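Deepika Iyengar
@deepika_textiles
Friday, November 20, 2020

Thread on why cotton sheets and tea towels shrink, why they do it mostly in the first few washes, and what the figures on a care label do and don't tell you. Long. I test household textiles for a living and get this question more than any other.

2/ First, the fibre. Cotton is cellulose. Put it in water and it swells, mostly across its width and hardly at all along its length. So the fibre itself isn't getting much shorter. A single cotton hair out of a shrunken pillowcase measures near enough what it did before.

3/ What changes is the path the yarn takes. In a plain weave each warp yarn goes over and under the weft yarns. When the yarns get fatter, each one has further to travel to get round its neighbour. The yarn length is fixed, so the cloth has to draw in. The trade calls this swelling shrinkage.

4/ Then there is relaxation shrinkage, usually the larger part in a new item. Cloth is pulled lengthways at nearly every stage: on the loom, through the scouring range, over the dryer cans. It is dried and set while under that pull. The stretch is stored in the cloth when you buy it.

5/ Water lets the stored stretch out. Hydrogen bonds between the cellulose chains break when wet, the yarns slide a little, and the cloth goes back towards where it would have sat if left alone. Agitation speeds this up. So does heat, though less than people think.

6/ The warp is the direction that gets pulled, so the warp is the direction that shrinks most. Look at an old tea towel that began as a rectangle and is now closer to a square. The long side was almost certainly the warp.

7/ Someone will ask about tumble dryers. Two separate things happen in there. The tumbling allows relaxation to carry on while the cloth is damp. The last stretch of the cycle, when the load is nearly dry, does most of the harm to the surface: fibre ends break off and you find them in the filter.

8/ Lint is lost cloth. It has very little to do with shrinkage but it does make the towel thinner. If you take the load out slightly damp and hang it for an hour you will collect noticeably less of it.

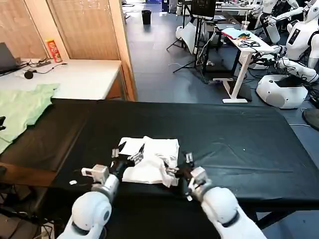
MEASURING IT

9/ The method is dull and anyone can do it. Lay the cloth flat on a table without stretching it. Smooth it with the side of your hand from the middle outwards and then leave it alone. Do not pull the corners square. If you pull, you are measuring your own arm.

10/ Mark two points with a laundry pen or a stitch of coloured thread, well in from the hem. Hems behave differently from the rest: more layers, a sewing thread that may be polyester, and a turned edge that holds its length while the body draws in. This is why old napkins go wavy at the border.

11/ I set the marks 100 cm apart on sheets, as it saves arithmetic. Every centimetre lost is one per cent. On a tea towel there isn't room, so use whatever fits and divide. Mark one pair along the length and another across the width, and write down which is which.

12/ Wash as you normally would. Dry as you normally would. Then let it rest flat before you measure again. Cotton straight out of a warm dryer holds less moisture than the room wants it to hold, and it will read differently the next morning. Labs use a conditioned room. At home, overnight is good enough.

13/ Do not iron first. Ironing under steam with a bit of hand tension will put back a good part of what the wash took out. It is also why people who iron their sheets tell me theirs have never shrunk.

14/ Repeat for at least three washes. The first figure on its own is not much use. What you want is the point where the readings stop moving.

LABELS

15/ "Pre-shrunk" means the mill has done some of this for you. The usual way is to press the damp cloth against a thick rubber belt which is stretched round a roller and then released. As the belt contracts it pushes the cloth together lengthways. The result is dried in that state.

16/ It does not mean zero. There is a remaining allowance, and how big it is depends on the maker's own specification. If the packet doesn't give a number, write and ask. Staniforth answered me the same day with warp and weft figures given separately. Nesell sent a paragraph about comfort.

17/ The temperature on the care label is a ceiling. It is the hottest wash the maker says the item will stand. People read it as an instruction, wash everything at 60 and then complain about the colour.

18/ Thread count tells you next to nothing about shrinkage. How tightly the cloth is woven matters, but in the other direction from what most expect. A loose weave has more room to draw in. A very tight one is already jammed and has nowhere to go.

A WORKED CASE

19/ Wendbridge plain-weave cotton sheet, bought new, not pre-shrunk according to the packet. Warp marks at 100 cm. After the first wash, 95.5. After the second, 94.6. After the third, 94.4. After the fourth, 94.4. Weft lost 2 per cent in all and nearly the whole of that in the first wash.

20/ So this sheet was finished shrinking by wash three. If yours fits your mattress after three washes it will go on fitting. If it was tight out of the packet, send it back before you wash it.

21/ For comparison, a linen and cotton sheet my mother bought in 1986 and has washed ever since. I marked it in April and measured it after four washes. No change I could read with a steel rule. It had done all its shrinking before I could hold a pen.

REPLIES, ROLLED UP

22/ Kumaresan Krishnan asks whether soaking in cold water before sewing is enough. For curtains, perhaps. For anything you will later wash warm, no. Treat the cloth before cutting exactly as you mean to treat the finished thing, dryer included.

23/ Piret Jõgi asks about knitted cotton, T-shirts and so on. Different problem. Loops can change shape far more than a weave can, so they lose length and gain width. I will do a separate thread. The short version is dry them flat.

24/ Lucienne Baudry points out that vinegar "sets" the fibres according to several websites. It doesn't set anything in cotton. It will shift some limescale and rinse out some detergent, and the towel may feel softer for it. The length is unaffected.

25/ Manikandan Gounder asks if a shrunken sheet can be stretched back. Partly, wet and under tension, and it will hold until the next wash. You have then reproduced the mill's finishing line in your own kitchen, with the same outcome.

26/ Correction to 16: the Staniforth figures were for their percale only. The sateen is a separate sheet and I haven't got it yet.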